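Dye bench notebook, Thursday (September)

Back at the onion skins today, after a long summer of good intentions. I pulled the Roltden wool out of its soak first thing, 400 grams of it in small skeins, and it had been sitting in the alum bath for 48 hours, longer than I planned but I doubt it minds. The water smelled pleasantly of sheep. I squeezed the skeins gently and rolled them in a towel, and please, whoever uses the bench next, don't wring them - the last lot came out so stretched that I couldn't wind it evenly.
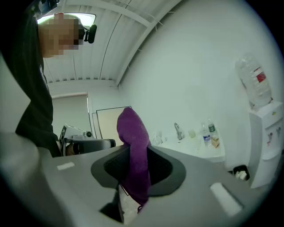

Bath one, yellow skins

Skins simmered for an hour, strained twice, then cooled to 40 degrees before the wool went in. I brought it up slowly on the Tiedemann hot plate, which still runs hot on the left side, so I turned the pot every so often and kept half an eye on it while I wrote labels. The color after the first rinse is a warm, slightly brassy gold, very much like the sample card from spring and a good deal nicer than what I got with the Brosico alum last year. I may have been stingy with that batch, so I won't blame the alum yet.

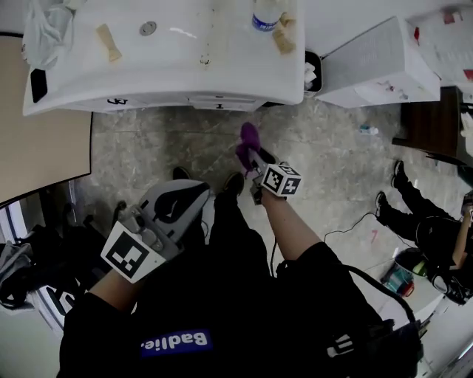
The second bath, with the red skins, was the one I was really looking forward to, and it gave me a soft olive where I had hoped for brown. I left half the skeins in to cool overnight and moved the rest to the rack by the door. Do look properly for drips under there, by the way: on a speckled gray stone floor like ours a splash of olive all but disappears, and I only found mine by stepping in it. An old sheet under the rack would do nicely until we get proper trays. The iron dip can wait for next time, and I'd like to try it on just one skein before we commit any more wool.

Still to do

Lightfastness cards for both baths, half of each covered with foil, on the south windowsill.
Wash test with the Reker soap, lukewarm, no rubbing.
Check the skein labels against the book. We have numbers up to 136 now, and I am fairly sure I used one of them twice.
More red skins, please, if anybody is making soup this weekend.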